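Brillbridge Robotics Club: Tidy Table Project Gallery

Posted 10/6/22
Reading time: 4 minutes

Welcome to the gallery for our Tidy Table project! If you've been following the club since the line-following buggies, you'll know we like a challenge that sounds easy and then eats up every spare evening. This year we're teaching a two-jaw gripper to clear up after a meal. The plan is to record lots and lots of people doing it by hand (well, by hand-held gripper), train a small model on those recordings, and then let our own arm, Vorkness, have a go.

We've collected 1,596 recordings so far and are aiming for 2,497 before the show in November. That's a lot of wrappers! The first 400 came from the workbench at the club, with a plain white top and good lamps, and Vorkness got rather good at plain white tops. Then we tried it on a patterned surface and it went for the pattern. So this round has moved into proper homes, with proper clutter, and we're so pleased with how it's going.

The rules are short. Pick up one piece of rubbish, carry it to the bin, let go, come back for the next. Leave anything that isn't rubbish where it is. Each go counts as one recording, fumbles included, and you swap over when your wrist gets tired.

Over the bin

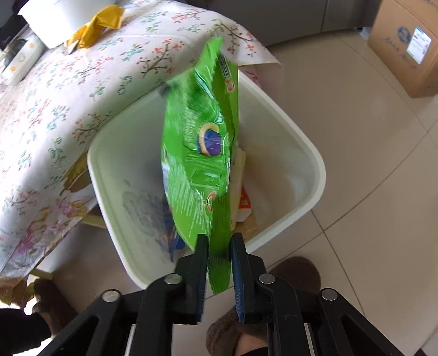
Green pouch, pinched by its bottom corner and held above the wastebasket. Soft packets are our favourite thing to record, and the hardest. A cardboard cube is the same shape every time you squeeze it, but a packet folds wherever it likes and the fingers have to cope with whatever they get. We love a corner grip because it leaves most of the packet hanging free, well clear of the pads, and it ought to come away nicely when the jaws open. Compare it with the grab across the middle that most of us tried on our first go!

One wrapper to go for
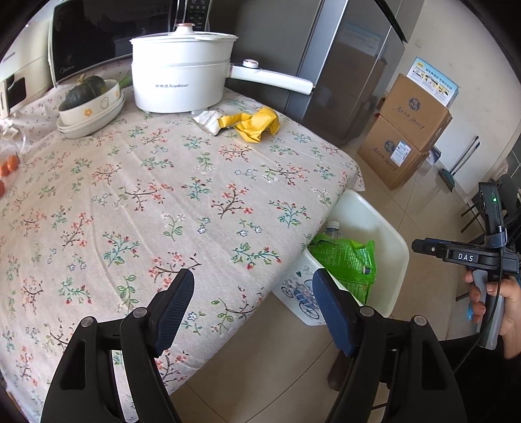 Choosing what to pick up is the half of the project we badly underestimated. Closing the jaws takes an evening to learn, while deciding what deserves picking up has kept the software group busy all term. We want plenty of recordings where rubbish shares a table with things that must stay put, and this kitchen is perfect for it: the crumpled yellow wrapper lies just in front of the electric pot, with a pumpkin sitting in a bowl further back, and little red blossoms all over the cloth to tempt the model into grabbing at nothing. Our old model, Pastier, would have gone straight for the flowers. The new one, Cheng, has been shown patterned cloths from the start, and in our last test it ignored them nearly every time. There was a cheer you could probably hear in the car park.

What we've learnt so far

Slow down near the bin. Quick swings blur the packet, and although some blur is fine (Vorkness has to live with it too), a whole session of it is hard going for the software.

Come in low for flat wrappers. If you drop straight down on top, the pads skid. A shallow approach with the jaws already part open works far better, and it took us 165 tries with one very stubborn sweet wrapper to agree on that.

Keep the fumbles. Our early habit was to delete any go where something slipped, and the arm ended up with no idea what to do after a miss. It would just carry on to the bin with empty jaws, terribly proud of itself. Now we leave the second attempts in and it has started going back for things, a joy to watch.

Next up is cups and bottles, then a mixed table with the lot. New members are very welcome at any point in the term and you don't need to have written a line of code. If you can tidy a table, you can help. Come along, have a go with the gripper and stay for the biscuits!

Recent galleries

Vorkness gets a new wrist
Pastier's last run: the plain table tests
Line-following buggies at the Brillbridge open evening
Soldering for beginners
Building a gripper from scratch, part two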